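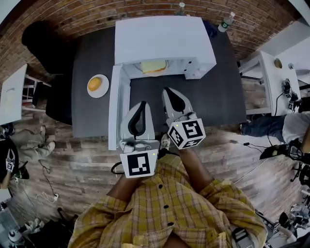
Toy microwave, door open, bread still in it. Orange bun on the plate to the left.

Home Tickets My Orders Parts Help Sign out

Ticket opened 23 May 2024
Item: Tallgate play kitchen microwave, white
Problem: door won't stay shut

Hi there! So I bought this little microwave through Kastodlow in December and it was great until last week. Now the door swings open all by itself. I push it closed, I hear the click, I let go, and a few seconds later it's wide open again with the bread sitting there for everybody to see. It does it on the gray table and it does it on the floor, so I don't think it's a level thing.

What I've tried so far:

Wiped the door edge and the catch with a damp cloth, then dried them. No change.

Took all the food out in case something was poking the door. Empty, it stayed shut 5 times out of 8. With the bread in, 2 out of 8. So the bread does matter a bit? It isn't even touching the door as far as I can tell!

Tried a tiny piece of tape on the catch. Worked beautifully for one afternoon – then the tape rolled up into a sticky little worm and I had to pick it out with a toothpick.

The buttons are fine, by the way, and the hinge feels nice and smooth (maybe too smooth?). I don't see any cracks.

Reply from Wendell Oyelaran, Parts Desk
Thanks for all the testing. Please look at the small tab on the inside edge of the door. If it's rounded off, the catch can't hold. Push the bread all the way to the back and try again, and leave the tape off for now.

My update
OK, got out a flashlight and yes, the tab is rounded on the bottom corner! The top corner is still sharp. Bread pushed to the back helped some, but a good bump of the table still pops it open. Could you send just the tab, or is it the whole door? I'd be happy with either – I have a small screwdriver and plenty of patience.

Status: waiting on parts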